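How to fold cleaning cloths so they stay folded in the drawer

Published June 28, 2022
Category: Small household jobs

In my kitchen there is one narrow drawer for cloths, and for many years I pushed them inside like a salad. Every time I wanted one cloth, four came out. Last January I started to fold them in a small packet that closes by itself, and I still do it the same way. I write the steps here slowly, because when I learned it I had to watch other people do it many times before I understood where the corners go.

What you need

Cloths that are clean and completely dry. Thin cotton or microfiber is the easiest. Mine are mostly from Rulum, with a few older ones from Stekura that are a little bigger.
A flat surface. I like a big piece of plain cardboard on the table, for the reason I explain below.
A box or a drawer for the finished packets. I use a Trollar box, the low one.

Before you fold

Take the cloths out of the basket one by one and shake each of them two times. If a cloth was dried in a ball, it has hard wrinkles, and the packet will be thick on one side. You don't need to iron. Put it flat and pass your hand from the middle to the corners.

Look also at the edges. If there is a loose thread, cut it now. Do not pull it.

The fold

1. Lay the cloth like a square in front of you, with the label (if there is one) facing up.
2. Fold the bottom edge up, but stop two fingers before the top edge. This free strip is important later.
3. Press the fold with the side of your hand.
4. Bring the left side to the middle, then the right side over it. Now you have a long, narrow piece, and the strip is at the top.
5. Roll or fold from the bottom to the top. I fold, because rolls fall over in a low box.
6. When you arrive at the strip, open it a little, like a pocket, and turn it over the packet. It should hold. If it opens again, the strip was too small, so begin again from step 2 with three fingers.

The first packet will take you some minutes. After ten cloths the hands know it.

When the cloth doesn't want to lie flat

Soft cloths slide on a polished table, and then the corners are never where you left them. The cardboard helps very much with this. It is a bit rough and holds the fabric in place. It is also pale, so a red or blue cloth shows well against it and you see immediately if one corner is bent under.
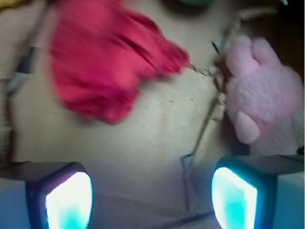
If you have only a cloth thrown down in a heap, don't search for the corners in the middle of it. Lift it by any edge, let it hang, and move your fingers along this edge until you meet a corner. Hold that one and continue to the next. With two corners in your hands you can put it down straight.

Putting the packets away

Stand them up in the box, next to each other, with the closed side on top. Don't fill it too tightly, leave a space for one hand. I keep the floor cloths in another box, a Sugden with a lid, so they never mix with the ones for dishes.

New cloths from the laundry go to the back and I take from the front. In this way all of them are used, also the ugly ones.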